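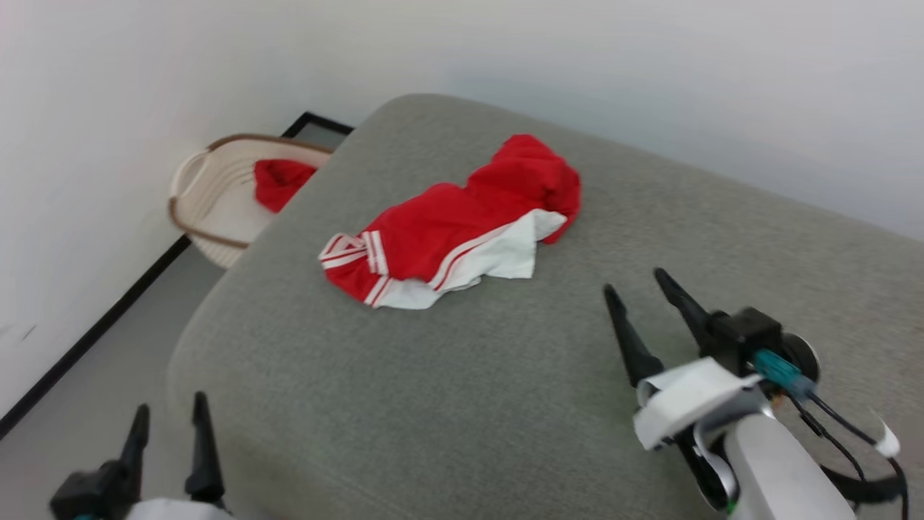
Three months in with the Valton two-arm kit and I'm still grinning every time I switch it on! We had 3,000 dollars for the whole laundry project, and the quote from Drato would have eaten all of it before we'd bought a single spare. Valton left us 797 for cables, extra fingers and shipping (budget more for cables than you think, I went through my first set by May).

The slim black fingers are great on hoodies and other soft stuff – much better than the fat pads on our old Zatport. Thin T-shirts are still hit or miss. Setup took me 90 minutes, mostly hunting for one hex key. I'd buy it again, and the second kit is already in next year's plan.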